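Demo Diary: Halfway There and My Wrists Know It

I keep promising Veronica I'll write down how the collecting is going, so I made tea and sat down, and now you get a whole post about it.

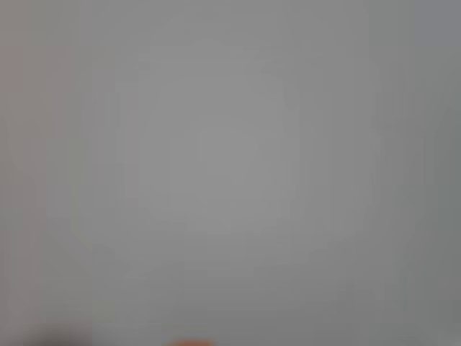 We passed 622 demos this month! For anyone new, a demo is one run where I steer the arm through a task by hand and everything gets recorded, and then the model learns from the pile. My share is 100 a week (Dale's too, though he's sneaky and does his in two enormous sessions with the radio on).

The thing I keep relearning is how much my mood gets into the data. Early on I was so careful, every reach slow and straight, and the policy we trained on those was slow and straight and hopeless the second anything got bumped. Béla told me to be sloppier. So now I start from odd spots, I miss on purpose and recover, I change my mind halfway over. It feels like cheating and it's so much more fun.

Labeling is the dull part. Every run gets a plain sentence about what I was trying to do, plus a keep or toss, and I'm a terrible judge of my own tosses. Lụa went through a batch of mine in September and moved four of them back to keep, with a note that said "this is a perfectly good mistake." I have it taped over my desk.

Pundard, our recording software, still eats the last couple of seconds if you hit stop too fast. So count to two before you let go. I know, I know, I'm the one who forgets.

Next up is left-handed runs, which I've been putting off. Albertina says she'll bring pastries if I finish them before she's back from Hullum, so I guess I'm starting tomorrow morning.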